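Dresgate Publishes Good-Practice Guide for Household Robots

25 September 2026

Anyone who has ever tried to write down how a bathroom ought to be cleaned, start to finish, so that somebody else could do it the same way, will have some sympathy for the people at Dresgate, who have spent a good long while doing pretty much that. Their new good-practice guide for household robots came out this morning, and it is free to download for anyone who builds these machines, rents them out or is thinking about letting one into a home.

The guide grew out of a working group that Dresgate set up with Killach, which makes robots for housework, and Trondo, a home-care provider that has been wondering (with some enthusiasm, it has to be said) whether a robot could take over a few of the chores its staff never have enough time for. It runs to 60 pages, and most of it is written in the sort of plain language you could read over a cup of coffee without reaching for an engineering dictionary.

The heart of it is a set of 3 levels for household tasks. The first covers jobs where a robot moves light things around in open space, like clearing a table. The second is for work close to fixed fittings such as sinks, toilets and cabinets, where a clumsy arm could crack something or pull something loose. The third is for any task done while a person is in the same room, and the rules there are a good deal stricter - the robot has to slow down, keep its arms below shoulder height and stop completely when it is asked to.

Bathrooms get a chapter to themselves, and quite right too. They are small, they are full of hard edges and glass, and the shelves tend to hold things that really shouldn't be mixed up. The guide asks that a robot never open, move or throw away a bottle or jar it hasn't been told about, and that medicines be kept somewhere it has no business reaching. There is a helpful page on mirrors as well, which can confuse a machine that finds its way by camera. The advice is to test every robot in front of a mirror before it goes into a home, and to test it again whenever its software is updated.

Power cords come up too. Operators are asked to walk through the room beforehand and note any cable that crosses the floor, along with rugs, scales and anything else that might get caught or knocked.

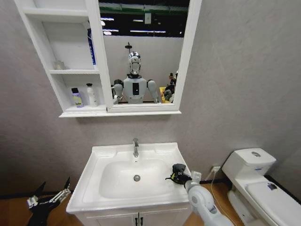
At the sink: a robot's grippers near the vanity, with the robot reflected in the cabinet mirror.

Privacy was the subject that took the longest to settle, and you can see why when you think about which rooms we are talking about. The group agreed that cameras should be off whenever the robot is not working, that recordings should stay in the household unless the resident has signed a separate form, and that the form should fit on a single sheet of paper. Trondo pushed hard for that last part, having seen more than enough long forms over the years.

Following the guide is voluntary for now. Killach says it will use it for all of its new home models, and Tran, a rental company that joined the group late in the process, plans to hand a printed copy to every customer along with the robot.

Dresgate will hold 2 open online sessions in October for anyone with questions or complaints - and it would dearly like to hear from residents and care workers, as well as the companies. Written comments are welcome too, and a revised edition will follow once they have all been read.

Related news
Trondo opens training course for home-care staff working alongside robots
Killach adds larger stop button to home models
What to ask before you rent a household robot
Dresgate seeks comments on labels for robot cameras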